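Setting Out a Snack Table with Stepped Stands

Posted 14 Dec 2019

We put on a snack table at the Cirkthorpe hall every winter, and after a good few years of piling everything on a cloth and hoping for the best, I've settled into a way of doing it that I'm really rather fond of. It takes me 20 minutes if the kettle is already on, and rather longer if I get chatting!

Start with the tall things. Bottles look lovely on a tiered rack, and they want to go at the back, where a sleeve won't catch them. I do two rows of three, one row up and one row down, all the same drink so that it reads as a block of colour. Clear acrylic is my favourite for this (mine came from Voletti, though any make will do) as you notice the bottles and hardly see the rack.

Next come the low, wide pieces – a tray for wrapped bars and bags of crisps, a basket for the foil containers, and a woven plate for whatever people are meant to help themselves to first. Leave yourself one bare tray in the middle while you work. It's wonderfully handy for things you haven't made your mind up about, and you can fill it at the very end.

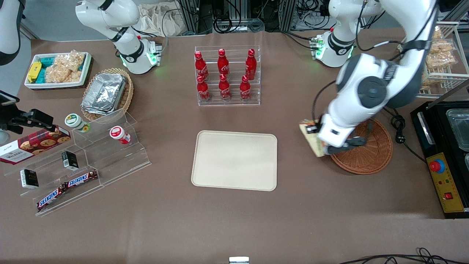 Pawlak wrote to say that a bare tray never stays bare for long at their teas, and that they now put the napkins on it before anyone arrives. I tried it and I'm a convert.

Now for the stepped stand, my favourite part. Set it at a slant to the table, so that people coming from either side get a fair look at it. Wipe each shelf with a dry cloth first, because clear plastic shows every thumbprint.

Chocolate bars can lie flat along a shelf and they'll look quite at home. Small boxes are better standing up, with a little gap between them. A long box of shortbread needs a good stretch of shelf to itself, so I find a place for that before I start fiddling with the little things. If a tier has a raised lip, nudge the packets gently up against it and they'll stay put when somebody leans on the table.

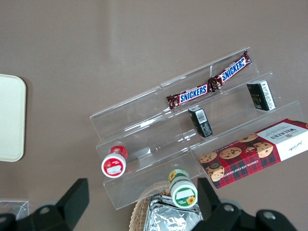
How far ahead can I lay it all out?
Wrapped and boxed things can go out the evening before, but keep the foil containers back until 12 minutes or so before the doors open.

When it's all over, wash the stands in lukewarm water with a drop of washing-up liquid and dry them with something soft. Ours go back in the Clorneck cupboard wrapped in old tea towels, and they've lasted beautifully since June.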